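Small Parts, Slow Hands

Jul 8, 2019

Roel Verschueren keeps his spare gripper fingers in a kitchen drawer in Clarnley, next to the batteries. He has gone through a lot of them since March, when he and Bram Van Hecke set out to learn which kind of finger is best at picking up very small things.

The two met at Nijs, a repair firm in Brustwood where both still work part time. Nijs wanted an arm that could sort screws and washers. Verschueren thought the arm was the easy part. "You can buy a decent arm," he says. "Then you put a cheap finger on it and it pushes the screw off the bench."

They tried 7 finger designs over the spring. Some had flat rubber pads, some had a notch cut in the end, and one was a suction cup that Van Hecke wanted to drop after the first afternoon. Each got the same number of tries, 716, and every miss went into a notebook. The suction cup missed the most. The flat pads did well with washers but tended to pick up two or three at once.

Tapered fingers took longer to set up. The tips have to meet squarely, and a small error at the base gets bigger by the time it reaches the point. Van Hecke spent most of a week on shims before he was happy with the gap.
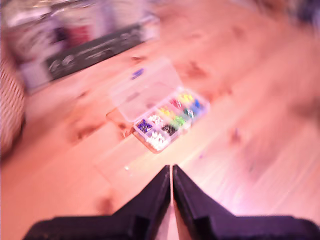
Beads are harder than screws. They are round, they weigh almost nothing, and they roll when the tips close a little off center. Verschueren likes them as a test for that reason, and also for the price. A bag of 4000 cost him less than lunch.

The best run so far is 313 beads without a drop, with the tapered fingers and the arm slowed to half speed. At full speed the same fingers lost a bead every few minutes. Van Hecke blames the camera. When the arm swings, the picture smears, and the controller is working from a poor view of where the bead is. A shorter exposure helped, but it needed more light, and the lamp they added put glare on clear plastic.

They disagree on what to do next. Verschueren wants a faster camera. Van Hecke would leave the camera alone and have the arm stop for a moment before each pick. He has timed it both ways and says the pause costs less than picking up dropped beads.

A workshop in Rarnarbridge has asked to borrow the tapered set for a month. Van Hecke is making a second pair before he lets the first one go.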